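Wednesday, late

Went over to Rima Srour's workshop in Lircombe after supper, against my better judgment.

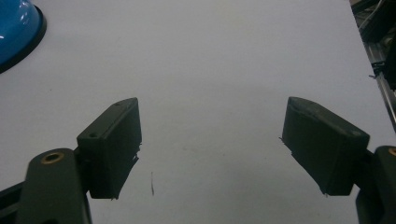 The gripper over the table, fingers wide open, holding nothing.

Rima is sure these things will be clearing tables in every house before long. I said I'd believe it when one of them wipes up jam. She didn't laugh. She told me they had 1049 tries written down so far, and that 852 of them counted as good. I asked what counts as good. It means the thing was lifted and set down again inside the tape line, even if it lands on its side. My mother would have sent me back to the kitchen for that.

I looked at the fingers for a good while. Two black pads, brass rings where the arms pivot, and little stringy bits coming off the edges like a hem that needs trimming. I wouldn't hand it my good glasses. I'm not sure I'd hand it a sponge.

Maysoun Hijazi was there too, on her way home from Gatberg, where she packs orders. She says the managers have been promising a machine for the folding bench for two years now. What they got was a Frandsen catalog and a meeting. She can do 15 boxes in the time it takes the man to find the page — her words, and she was pretty sour about it.

Rima says they want another 1000 tries before the cold sets in. Fine. I do dishes every night and have never written one down.

To be fair to her, I did like how steady she was about it. She didn't promise me a butler. She said picking up is the easy part and knowing what to pick up is the hard part, and I couldn't argue with that, though I tried most of the way to the bus.

Home by ten. Pan still soaking. Scrubbed it and went up.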